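4.2 Grasp phase segmentation from wrist video

The policy described in Section 3 needs to know which part of a demonstration it is imitating. Closing on a garment, carrying it and letting it go call for different action statistics, and a single network trained on unlabeled sequences tended to average them. In our first runs the fingers would open slightly in the middle of a carry, at the point where the training set held a mixture of carries and releases. We therefore label every time step with one of three phases (approach, hold, release) before training, and we do this with software instead of by hand.

The labeler takes two inputs, the video from the camera on the hand-held gripper and the estimated opening between the fingers. The opening is computed from the image. We locate the two finger pads by color in a fixed search region near the bottom of the picture, fit a line to each pad and convert the angle between the lines into a width with a table measured once per gripper. The pads differ in brightness depending on which way they face the light, so the color thresholds are set separately for the left and the right finger. When one pad is hidden, its line is carried forward from the last time step in which it was found, and the step is marked as uncertain.

Width alone works well for rigid objects. A mug stops the fingers at a clear value and the width stays flat until release. Soft garments behave differently. A padded jacket keeps giving way after the first contact, so the width goes on shrinking well into the hold, and a thin shirt lets the fingers close almost as far as they close on nothing. In both cases a threshold on width puts the start of the hold in the wrong place. The second cue is motion. While an object is held, the region between and above the fingers moves with the camera, and the background moves against it. We compute dense optical flow, fit a single background motion by robust regression, and measure how much of the region above the fingers disagrees with that fit. We call this the attached area. It rises at the moment of lift and falls at release, and it doesn't depend on how far the fingers have closed.

Garments cause trouble here too. A large one may cover most of the view, and then the regression takes the garment for the background and the sign of the attached area flips. We handle this with a prior. The gripper linkage is rigidly fixed relative to the camera and should show no flow, so we use the linkage pixels as an anchor and call the motion group closest to zero flow "attached". The prior removed nearly all of the flipped segments in the Tornska recordings. Fabric that swings is still a problem, because it belongs to neither group for a few time steps.

Motion blur is the other common failure. Fast lifts smear seams and quilting into streaks, and flow computed on such areas is unreliable along the direction of the blur. An earlier version of the labeler, in use until February of the year before the present experiments, simply dropped blurred time steps. This was a mistake, as blur is most frequent at the lift and dropping it removed the very transitions we wanted to find. The current version keeps them and lowers their weight. Blur is estimated per tile from the local gradient spectrum, and tiles with strong blur add little to the regression. Tiles on the linkage and the pads are mostly sharp even in a fast lift – they travel with the camera – so the width estimate can usually be trusted when the flow can't.

The two cues are combined in a hidden Markov model with the three phases as states. Transitions are allowed only in the order approach, hold, release, and from release back to approach. A minimum duration of 14 time steps is imposed on the hold state, which suppresses short false holds when the open fingers brush against bedding. The emission model is a small network with 2 hidden layers, trained on a hand-labeled subset of 28 demonstrations. Half of these were recorded in Cillville and half in Odholm, in furnished rooms with ordinary clutter. We did not clear the surfaces beforehand. Labels for the remaining demonstrations are produced by Viterbi decoding, and the software version used throughout this paper was frozen on 4 January 2018.

Uncertain time steps are treated as missing width observations, so the decoder relies on flow alone for them. If both cues are weak for longer than the minimum hold duration, the demonstration is sent to a review queue and an operator sets the boundaries in the Nørgaard annotation tool. The tool shows the width curve, the attached area and the decoded phases under the video, and a boundary can be dragged directly. Most of the queue consists of bulky clothing. Corrections are written to a separate file and override the decoder output at load time, which lets us rerun the labeler without losing manual work.

The policy receives the phase as a soft input, that is, the posterior over the three states and not the decoded label. At run time the same labeler is applied causally, using the forward pass only. This costs some accuracy near the boundaries – the causal version tends to report the hold late – but training on forward-pass posteriors as well as smoothed ones made the policy tolerant of the delay. Mixing the two kinds within one training batch worked better than switching between them from epoch to epoch.

Figure 3. Wrist view with a quilted down jacket pinched between the two blue finger pads. The middle of the jacket is motion-blurred, and bedding is visible behind it. 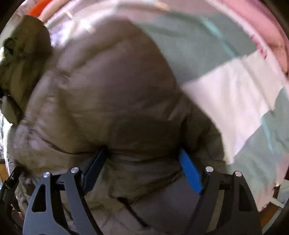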